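Okay friends, a few of you asked how I ended up leading the early strength and stretch class at Tivetti, so I'm going to tell it in pieces while my oatmeal cools. Get comfortable, I do go on a bit.

I never set out to teach anything. I was the woman in the back row with the mat too close to the wall, and I picked that spot on purpose so I could sneak out during the planks. I snuck out of a lot of planks, too.

Elsie McKinnon was running the class back then, and she never once called me out for it. She'd just say good morning by name the next time, like I had every right to come back. I've thought about that more than about any exercise she taught me.

My first real goal was walking the loop behind the high school without stopping at the bench. It took me most of a spring. I have now sat on that bench exactly when I felt like it, and it's a very nice bench.

Then Elsie moved to be near her grandbabies, and she asked if I'd ever thought about getting certified. I laughed so loud that Unathi Buthelezi came over from the rowing machines to see what was the matter!

Unathi is the one who made me do it, by the way. She quizzed me on muscle names in the parking lot after every class, and to this day I can't load groceries without thinking about my trapezius.

The course itself was 100 hours, mostly evenings, and I was the oldest in the group by a good stretch. I passed the written part on the first try and the practical part on the second. My cueing was a mess – I kept saying left while I was moving right, and the poor man demonstrating for me followed my voice right into the wall.
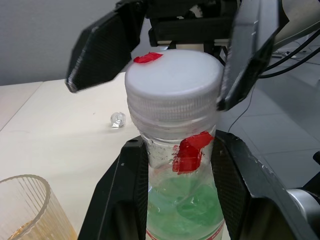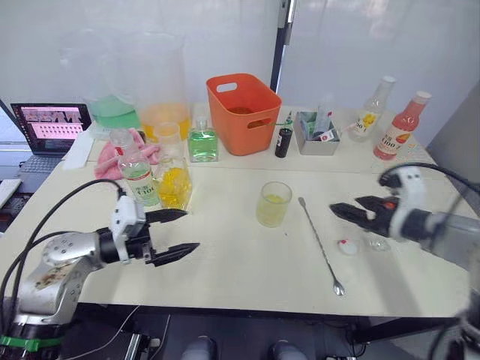
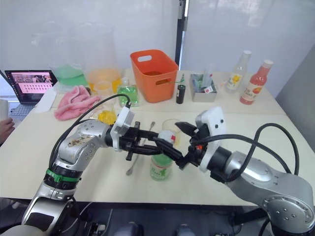
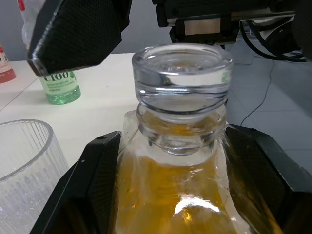
Bottles, all four of them. Drink something today, friends!

Back to my story. My first morning in charge, I had seven people and I'd planned enough for about three classes. We got through the warm-up and one third of the list. Hammad Bugti told me afterward it was the best warm-up he'd ever had and could we maybe do some of the exercise part next time.

So I learned to plan less. These days it's a ten-minute warm-up, two rounds with the light weights, some balance work along the wall and a long stretch at the end with the lights turned down. If somebody nods off during the stretch, I let them be.

People ask me about food a lot and I always say the same thing, which is that I'm not a dietitian and I won't pretend to be one. I eat breakfast, I eat vegetables I like, and I stopped apologizing for potatoes. If you have a health condition, please go talk to your doctor and tell them what you're planning.

I will share one thing that helped me, though. I quit weighing myself every morning and started writing down what I'd done instead. Carried the big laundry load up in one trip. Got off the floor without the coffee table. My notebook from that first year is 233 days of little lines like that, and some of them make me tear up, silly as it sounds.

Đức Nông joined us in August after his knee surgery, once his physical therapist gave him the all-clear. He started out in a chair for the whole class. Last week he stood for the balance section with two fingers on the wall, and the entire back row clapped, and then he got embarrassed and blamed his new shoes.

The back row is still my favorite, I'll admit it. I know what people are up to back there. If you need to slip out during the planks, go ahead, and I'll say good morning to you next time same as always.

Oh, and we're doing the walking challenge again this fall! Everybody logs their own miles on the sheet by the water fountain and we add it all up as one group. Last year we finished with 1,597 miles between us and this year Kulsoom Rana has talked me into aiming for 2,200. She's already bought the stickers, so I suppose it's settled.

Stroller miles count, dog miles count, and going back and forth across the store because you forgot the eggs counts too. Treadmill miles count. Swimming we're still discussing.

If you've been thinking about trying the class, wear whatever shoes you'd wear for a good walk and come ten minutes early so I can show you where the mats are. We have spare light weights in the closet, the purple ones are the easiest on the hands.

My oatmeal's gone stone cold, so I'm off to warm it up. Message me if you want your name put on the walking sheet and I'll add you before class.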